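Search tickets Search Go All queues

Subtitles drift on Jorero screening file, reel 2 onward

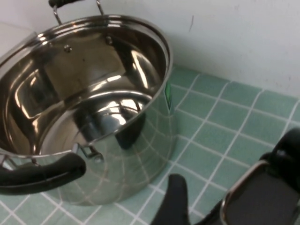

Opened 02/07/2020 by Renata Rutkowska, projection and files
Priority: high
Film: Kocabaş feature, festival cut, Turkish with English subs

Problem: subs are fine for the opening, then start to slide. By the kitchen argument they're coming in late enough that the wrong person seems to be talking. By the end credits it's a mess. Press screening is tonight so need this one moving.

What I have: one video file from the distributor (Lundetti), one separate subtitle file, a PDF dialogue list. Player is the Folport box in the booth, same one we use for everything.

Tried so far
– restarted the Folport. No change.
– copied both files again from the Lundetti drive. No change.
– played it on the office laptop. Same drift, so I don't think it's the box.
– nudged subs earlier by 500 ms. Better in the middle, now too early at the start. Obviously.

Update
Lundetti answered. They say the subtitle file was made for an older cut and "should be the same length". It isn't. Checked the last line of dialogue on the PDF against the picture and the PDF is behind too. So the list and the subs agree with each other and neither agrees with the film.

Asked them for the subs that go with this cut. Waiting.

Update
Still waiting. Went through it with the timer running. Two different things going on, I think:

1. A jump. There's a shot missing after the ferry, the brother on the stairs. It's in the dialogue list, not in the film. Everything after that is off by a fixed amount.
2. A slow slide on top of that, all the way through. That smells like frame rate. Subs look like they were timed at 25, film file is 24.

So shifting alone will never fix it. Need to stretch first, then shift everything after the ferry.

Update
Stretched the whole file from 25 to 24. Opening holds now. Ferry holds. After the ferry it's off by a steady amount, same at the wedding as at the hospital, which is what I wanted to see. Cut the 2 lines that belong to the missing shot, moved everything behind them up. Spot checked 6 places and all good except the song.

The song: lyrics are burned into the picture in Turkish and our English sits right on top of them. Not a timing thing, seperate problem. Moved those lines to the top of the screen. On the laptop they go to the top. On the Folport they stay at the bottom. Known thing with the Folport, it ignores position unless you save as the other subtitle format. Saved as the other format.

Update
Other format broke the Turkish letters. Every ş and ğ in the character names is a question mark, and so is the director's name in the card at the front, which would not have gone down well. Resaved as UTF-8. Letters back. Position still works. Good.

Also – the file name matters. The Folport only picks up subs if the name matches the film exactly, and mine had a space on the end. Lost a good while to that one.

Update
Full run in the booth, start to finish, sound low. Notes:
– opening card ok
– ferry ok
– wedding speech, one line up too long, trimmed
– song ok, top of screen
– last scene ok, last line lands on the cut to black like it's meant to
– credits no subs, correct

Lundetti sent a new file while I was watching. Opened it. It's the same one with a new name. Told them so, and attached mine. They want to check my version against thier master before the September release. Fine by me, but the press show goes with what's in the booth.

Left to do
Delete the old subtitle file from the Folport so no one loads it by accident. It's in the folder marked Kocabaş OLD. The good one is in Kocabaş PRESS.
Lundetti to confirm whether the stairs shot is meant to be gone. If it's coming back I need the 2 lines back too, kept them in a text file in the same folder.

Status: fixed locally, pending distributor. Leaving open. RR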